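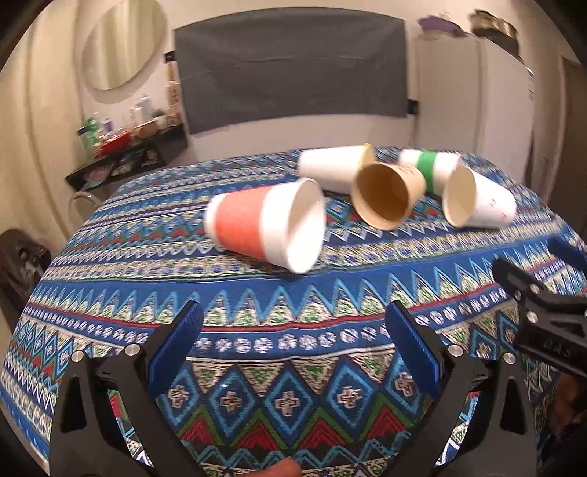

Members are asked for guidance on binding a quilted table runner before the guild's August 22 deadline is confirmed in writing. The border I have drafted borrows its order from a patterned tablecloth: zigzag triangles, then blue diamonds with small crosses at the center, divided by thin red stripes. The top is pieced and 681 patches are joined. May the binding be cut on the straight grain?
Vega Valcárcel

Reply from rcollado
Straight grain is acceptable for any runner with square corners. Please cut strips 2 inches wide and join them on the diagonal.
Rosalía Collado, Fernia Quilt Guild

Reply from m_tomic
I must disagree. Bias binding wears better on an edge that is handled daily, and our July workshop notes recommend it.
M. Tomić

Reply from rcollado
Those notes concern curved edges. Bias strips would stretch along a runner of this length.

Reply from vega_v
Thank you both. I shall proceed with straight grain and test a short piece first. Is Cirkow thread permitted for the hand finishing?

Reply from rcollado
It is, provided the color matches the binding.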